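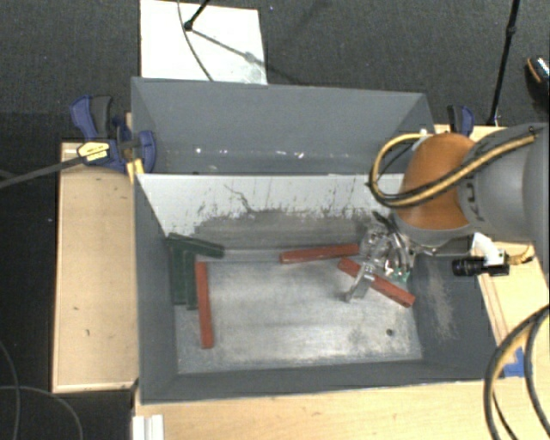 3.2 实验平台与料箱布置

图3 课程项目所用的分格料箱与作业中的机械臂。前格内为红、绿两色长方体积木，后格未放积木。

打印本页 | 通过电子邮件发送

本节说明学生小组在课程项目中搭建的抓取平台。该课程为本科高年级选修课，学期项目的题目由授课教师统一给定：在无人工干预的条件下，将散乱放置的长条形积木从料箱一格逐块转移至另一格。各组自行完成感知、抓取规划与任务调度三部分程序，硬件平台共用。本文讨论的方案由第二组提交，后续章节中的基线方案由课程教学组提供，记为Plidura。

料箱为灰色敞口箱体，中间由一道隔板分为前后两格，前格较大，后格较窄（图3）。隔板朝向前格的一面为白色斜面，下部有明显的深色擦痕；前格底面呈金属光泽，局部磨损，反光不均匀。这两点对视觉部分影响较大。斜面上的擦痕在灰度图中形成竖直方向的强边缘，基于边缘的检测方法容易将其误判为积木的长边；底面的亮区在曝光偏高时饱和，积木下缘的轮廓随之丢失。第二组在早期版本中采用纯边缘方法，经Bimla Nautiyal建议后改为先做颜色分割，再在分割区域内拟合最小外接矩形。

料箱侧壁用杆式夹具夹持，以避免机械臂接触箱壁时箱体移位。夹具的夹口高于箱沿，规划时须作为障碍物处理。各组在碰撞模型中均以长方体包络表示夹具，包络尺寸统一取自课程文档，不允许自行缩小。

机械臂由料箱右侧伸入，末端安装夹爪，夹爪旁另有一支架，支架上固定黑色圆柱形器件。该支架使末端在一侧的外形尺寸增大，当目标靠近右侧箱壁时，可用的腕部转角范围明显变窄。第二组的处理办法是在候选抓取姿态生成阶段对转角作对称扩展：长条积木绕竖直轴旋转半周后几何上等价，因此每个检测结果生成两个候选姿态，由碰撞检查剔除不可行者，再按关节行程排序。外部软管也会随腕部转动而摆动，其形状难以准确建模，程序中仅对末端关节的累计转角设置上限，超限后先回零再执行下一次抓取。

3.3 积木的堆叠关系

积木均为细长的长方体，颜色有红色和深绿色两种。图3所示的布局包含项目中需要处理的两类典型情形。第一类为叠放：左后角的三块绿色积木中，一块斜压在另外两块之上，下方两块近似平行。若直接按面积选择目标，分割结果会将三者合并为一个连通域，拟合出的矩形中心落在积木交叠处，抓取方向没有意义。第二类为贴壁：一块红色积木靠近隔板底部，近似横放，夹爪在隔板一侧的下探空间有限。其余红色积木较为独立，其中一块斜置于夹爪下方，另一块沿前后方向摆放，紧邻绿色积木堆。

针对叠放情形，第二组利用深度图对连通域作二次划分。先以箱底平面为基准计算各像素高度，再按高度分层，最上层区域优先作为抓取目标。分层阈值取积木厚度的一半。深绿色表面的深度测量噪声较大，单帧结果不稳定，因此每次决策前连续采集9帧并取中值。该步骤增加了单次循环的时间，但减少了空抓后重新识别的次数，总体上有利。

针对贴壁情形，规划器不直接下探，而是先判断积木长边与隔板之间的间隙。间隙不足时，由夹爪侧面将积木向料箱中部推移一小段距离，再重新采集图像。推移动作的方向限定为远离隔板，同一块积木最多推移2次，仍不满足条件则标记为暂缓，待其他积木取走后再处理。Donnie Urquhart在代码评审中指出，暂缓队列若不设出口条件，程序可能在最后一块积木上循环。提交版本据此增加了计数器，队列中仅剩暂缓目标时放宽间隙要求并降低下探速度。

3.4 试验流程

正式试验于11月进行。每轮开始前，由非本组成员按随机种子摆放积木，摆放规则允许叠放和贴壁，但不允许积木竖立。一轮试验在前格清空或连续三次抓取失败后终止。第二组共完成14轮试验，累计抓取尝试超过200次。每次尝试记录目标颜色、候选姿态编号、是否经过推移以及结果类别，结果类别分为成功、空抓、滑落和碰撞停机四种。

试验期间光照条件保持不变，未使用遮光罩。箱底与隔板上的划痕和污迹未作清理，各组面对的背景条件因而一致。日志由Sarla Jaiswal统一收集，标注由Sieglinde Vogler复核；两人对滑落与空抓的判定有分歧时，以夹爪开度曲线为准：闭合后开度曾稳定在积木宽度附近的，计为滑落，其余计为空抓。各类失败的分布及其与堆叠关系的对应情况见第4节。

打印本页 | 通过电子邮件发送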